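4. Student Project Setup and Task

4.1 Course context

The platform was used in the spring block of the robotics practical at Vitville, which ran from March and had 27 students, mostly second years. Groups picked one manipulation task each and were graded on the data they collected plus a short report, not on policy performance. Most picked stacking or folding. The group discussed here (supervised by R. Bosman) picked flower arranging, on the grounds that stems are thin, awkward and do not lie the same way twice. Fair enough. We kept their task for the remaining experiments in this paper and call it Sequeira from here on, after the group name.

4.2 Task definition

Two arms, teleoperated, one operator. Stems and small bunches start flat on the tabletop, small glass containers stand on the same surface. Goal: stems upright in a container, container still standing at the end. Either arm may start. Handover between arms allowed but not required. Episode is stopped by the operator, or by the second student if a container tips. No reset of the container positon inside an episode.

Which flower goes in which container is left open. Early on the group had written a fixed order (tulips first, then the bunches) but operators kept breaking it, so it was dropped and the order is logged afterwards from video. Figure 3 has both arms over the table with the stems still spread out.
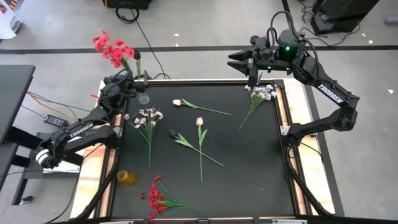
Figure 3. Sequeira task. Left gripper holding a red bunch, right gripper open above a bunch of small white flowers. Single tulips in the middle of the table, glass containers toward the left side.

4.3 Collection protocol

Target was 300 episodes. Students worked in pairs, one driving, one logging, swap after 7 episodes. The swap interval is short because attention drops fast on this task, the logging student in particular starts missing things. Layout before each episode was free apart from two rules: every stem has to be reachable by at least one arm, and at least one pair of stems has to cross. The crossing rule was added by D. Pacheco after a first look at the data, where everything had been laid out nice and parallel and the task was far too easy.

Labels per episode: outcome, first arm to grasp, number of regrasps, whether a handover was used, free comment. Comments turned out more usefull than expected, see 5.2. Typical ones: "bud caught on rim", "grasped too low, stem swings", "two stems at once, kept going".

4.4 Known problems

Grasp height. Gripping close to the bud gives control at the blossom end and none at the stem end, which is the end that has to go into the glass. Gripping low gives the reverse. Operators settled on somewhere below the middle but never agreed on it, and the variation is in the data. Bunches are more forgiving than single tulips here.

Container weight. An empty glass slides when a stem pushes on the rim. The Droltinberg version of the practical fixed theirs to the table. We did not, same containers throughout, free standing.

Operator effects. Pairs differ a lot and we have only 2 pairs that did the full protocol without swapping members. Splits in section 5 are therefore by pair and not random, except where stated. The Predon baseline was trained on the same splits.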